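3.2 Recruitment and diary method

Households came from two areas, Rutbridge and Graston. We posted 400 letters in January and got 126 replies, most from Rutbridge. Graston was slower – a second round of letters went out and Hapeta knocked on doors in the evenings. Renters are under-represented, see Section 5.

Each household kept a paper diary of food thrown away. Entries by meal, not by day. Earlier work (Acheampong and Trình) used daily totals and lost most of the small stuff: crusts, tea bags, half a yoghurt. Liquids left out here. Pet food also left out, though a few people wrote it down anyway and these entries were removed before coding.
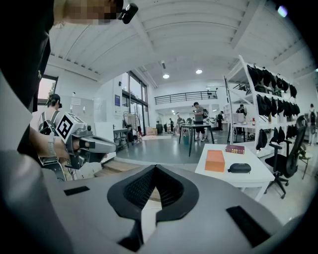 Figure 2. Table with orange box, dark red book and black zippered case.

Weights were given in grams where the household had scales, otherwise in spoons, slices or cups and converted later with the Sheehan table. The table is poor on cooked rice. Oshima and Ngata coded 40 diaries seperately and compared; disagreements were mostly over what counts as "edible" – potato peel, broccoli stalks, the green part of leeks. We went with whatever the household itself normaly eats. Makes comparison between homes harder, but the Derner rules gave odd results for peel in particular.

Diaries with more than one week blank were dropped.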